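Gamura Planner, User Guide
Section 4: Setting up the resource register

The resource register is the list of everything your company uses to do its work: machines, rooms, licenses, skills of the staff, and small items. The budget and the yearly review in Gamura both read from this list, so please finish this section before you go on to Section 5.

Before you start

You need an account with the Administrator role. A Manager account can read the register but can not change its structure.
You also need the list of your departments, as entered in Section 3. If a department is missing, you can add it later, but the resources will then have to be moved by hand.
Set the first month of your business year under Settings > Company > Calendar. Many companies start in January, but if yours starts in September, or in another month, choose it now. After the first review is closed, this field is locked.

4.1 Create the register

1. Open the menu Resources and choose New register.
2. Give the register a name. The name may have up to 18 characters, spaces included.
3. Choose the planning period. The standard value is 12 months.
4. Choose the currency. All amounts in one register must be in the same currency.
5. Press Create. The empty register opens in a new tab.

Note: One company can have more than one register. For example, if you have a main office and a branch in Daltcombe, you may keep two registers and join them in the report. We recommend to keep only one, unless the two places have separate budgets.

4.2 Define the groups

Each resource belongs to exactly one group. A new register comes with 4 groups: Equipment, Consumables, People and Skills, Rights and Licenses. You can rename them, but the number of standard groups is fixed. Under each group you may add as many subgroups as you want.

1. Click the group name in the left column.
2. Press Add subgroup and type the name.
3. Select who is responsible for the subgroup. This person will receive the review reminders.
4. Repeat for the other subgroups, then press Save structure.

Caution: If you delete a subgroup, its resources are moved to "Not assigned". They are not deleted, but they will not be counted in the budget until you assign them again. 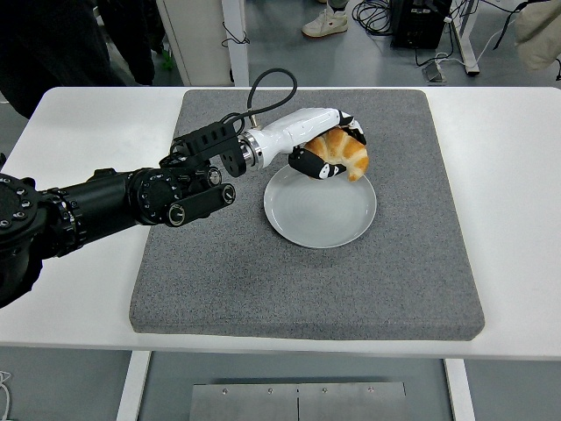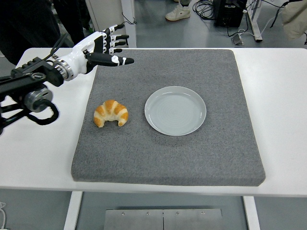

4.3 Enter the resources

Resources can be entered one by one or imported from a spreadsheet. For the first time we advise to enter a few of them by hand, in order to understand the fields. Each line must hold a single kind of thing, even when two things are normally used together. The croissant and the empty plate in the second picture, for example, would make two lines: the croissant goes to Consumables, as it is used up once, and the plate goes to Equipment, as it comes back into use the next day. If you put both in one line called "Breakfast", the program can not calculate a replacement date and will leave this field blank.

1. Open the subgroup and press New line.
2. Fill in Name, Department and Unit. These three fields are required.
3. Fill in Cost per unit. If you don't know the cost yet, type 0 and mark the box Estimate pending.
4. In the field Use, choose Daily, Regular or Rare.
5. In the field Hard to replace, choose a value from Low to High. Think of how long your work would stop without this resource, and not of its price.
6. Press Save line.

Note: The field Hard to replace has a strong effect on the review. When it is set to High, the line is always shown on the first page, also when its cost is very small.

4.4 Import from a spreadsheet

1. Go to Resources > Import and download the template.
2. Copy your data into the template. Do not change the order of the columns and do not merge cells.
3. Save the file as CSV and upload it.
4. Check the preview. Lines with a mistake are shown in red, with the reason in the last column.
5. Press Confirm import.

If your data comes from Cirkis accounting, choose the Cirkis profile in step 1 instead of the standard template. The names of the accounts will be put in the field Comment, and you can remove them afterwards.

Caution: The import can not be undone after you confirm it. Please make a backup first (Resources > Export > Full copy).

4.5 Check the register

1. Open the tab Check and press Run.
2. Read the list of warnings. A warning does not stop you, but an error does.
3. Correct the errors and run the check again.
4. When the list shows no errors, press Release for budget.

After release, the status in the upper right corner changes from Draft to Active, and the register appears in the list of sources in Section 5. You can still edit single lines in an active register. Changes of groups and subgroups are possible only after you set the status back to Draft.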